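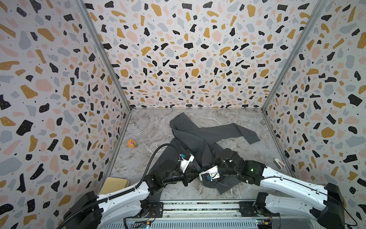

Speaker notes — Filming interviews for a small agency archive
Afternoon session, 40 minutes including questions

Slide 1. Opening
Thank the Borngate Centre for the room. Say who I am: I produced short films for church and relief agencies, then moved into looking after the footage. Tonight's reception is separate, so finish on time.

Slide 2. What we had
The Tavares collection came to us in December. 2,000 items, mostly slides and 16 mm reels, some audio cassettes. The labels gave a country and a year if we were lucky. A few only said "orientation" or "second unit." The people who could identify the faces were getting older, so we decided to film them while they looked at the material.

Slide 3. Why video and not a form
We tried a mailed form first. It came back with names and almost nothing else. On camera, the same people would pick up a slide, name the truck, and then talk about who drove it and where they slept that night. Play the clip here (2 minutes). If the sound fails, skip it and read the transcript on the back of this page.

Slide 4. Before the interview
Send a small selection ahead, by mail if they don't use email. Seven pictures is plenty. Ask them not to write on the prints. Phone the evening before and ask what they plan to wear. Fine stripes shimmer on video, and bright white pulls the exposure down. Plain, mid to dark colours are fine. Bring one spare top in a large size.

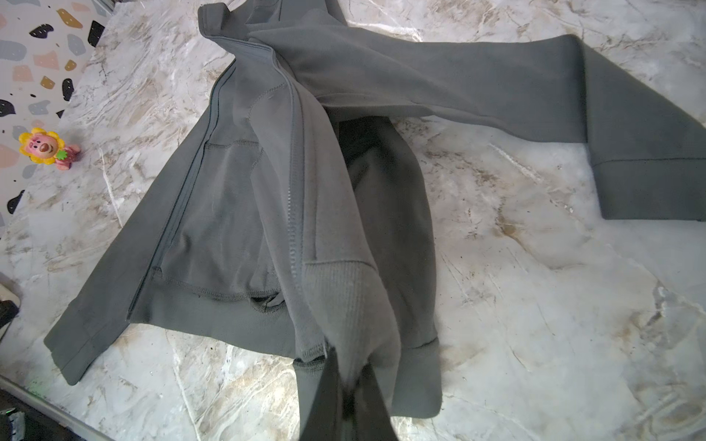 Dark grey zip-up hooded sweatshirt, front open.

Slide 5. The room
Turn off the fridge if you are in a kitchen, and put your car keys inside it so you remember to turn it back on. Close the curtains on one side only. Record a minute of silence before anyone leaves. I have forgotten this more than once and the editor was not pleased.

Slide 6. Questions that worked
What were you asked to do when you got there?
Who else is missing from this picture?
What did you eat?
Did anyone at home see these?
Avoid "How did it change you?" as an opener. Most people give a short, polite answer and it takes a while to get them back to the work itself.

Slide 7. Consent
Two signatures: one for keeping the recording, one for showing it. Some people will agree to the first and refuse the second — that is a good outcome, and we still keep the tape. Pause here, someone usually asks about family members. Our practice is that the speaker decides while living and the form names who decides later.

Slide 8. Files and names
Master file stays untouched on two drives in two buildings. Catalogue entries go into Vevix. Access copies are made with Prelov, which handles our old cassette transfers as well. Surname first, then place, then year. No spaces. Where a speaker is unsure of a date, type the date they gave and add a question mark. Do not correct it from another source in the same field.

Slide 9. Costs
Travel was the largest line. Equipment was mostly borrowed. Handout has the budget, so don't read it aloud.

Slide 10. Questions
Leave the group portrait up on the screen. Two people in the back row are still unnamed, and someone in this audience may know them. Pencils and blank cards are on the table by the door.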